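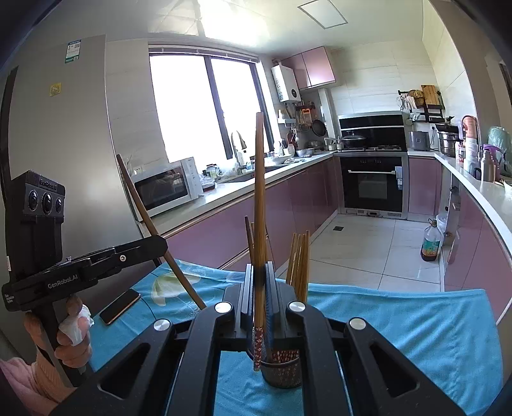 Week 4: Levers at the Table

Welcome back! Last time we did seesaws and wheelbarrows, and now we get to the third-class lever, my favorite of the bunch. The effort sits between the pivot and the load. You give up force and gain reach and speed. Tongs do it, so do tweezers, and so does your own forearm (try it with the 500 gram weight!).

Worked problem: pivot at 0, fingers push at 8 cm, load at 22 cm. What force reaches the tip? 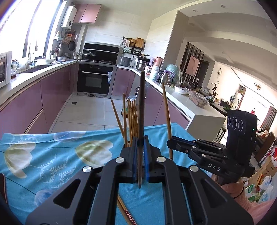 Dark chopstick upright, with lighter bamboo ones around it.

Bring a pair from home for the Rerkel lab, any length. Read Gowda, page 324.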